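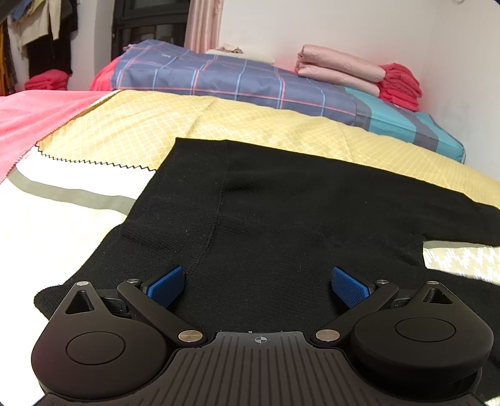 Folding laundry by machine: where it stands, and how to sort for it

Updated November 14, 2024

Folding is still the laundry job that machines do worst. Washing and drying were solved by putting everything in a drum. Folding needs a machine to find an edge, pinch one layer and leave the layer under it alone, and cloth changes shape every time it is touched.

Dark knits are the hardest common case. A camera picks out a hem by the shadow along it, and black fabric gives very little shadow. Ribbing helps a little. A sweater laid flat on a pale sheet is easier to read than the same sweater on a patterned quilt, for a person in poor light as well as for a machine.

The Wetix cabinet folder, which we had on loan in September, took 4 minutes per sweater and wanted each one clipped in by hand. Towels went through well. Of 57 mixed items it folded 30 to a standard we would put in a drawer. The Daltano unit costs $4,000 and does not accept knits at all, according to its manual.
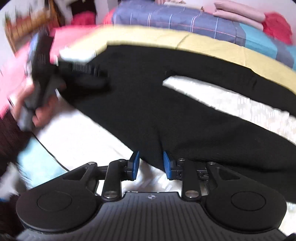
Two-finger grippers are more flexible than cabinets. They can work on a bed or table and do not need a fixed slot. Their weak point is layers: a pinch at a rounded fold may pick up one thickness or two, and the machine has to lift the cloth to find out. Bedding underneath adds another layer to catch.

Until that improves, the same preparation helps whether a person or a machine does the folding:

Clear a flat area larger than the garment with its sleeves out.
Put a plain, light sheet under dark clothes.
Pull the sheet tight. Loose bedding gets pinched along with the hem.
Turn everything right side out before it leaves the basket.
Smooth knits from the center toward the seams — do not pull on the ribbing.
Fold sweaters at the side seams first, then in half from the bottom.
Keep cords and chargers off the bed.

Ulloa and Ilesau have both announced home folders. Neither lists sweaters among supported items, and we will test them when they ship.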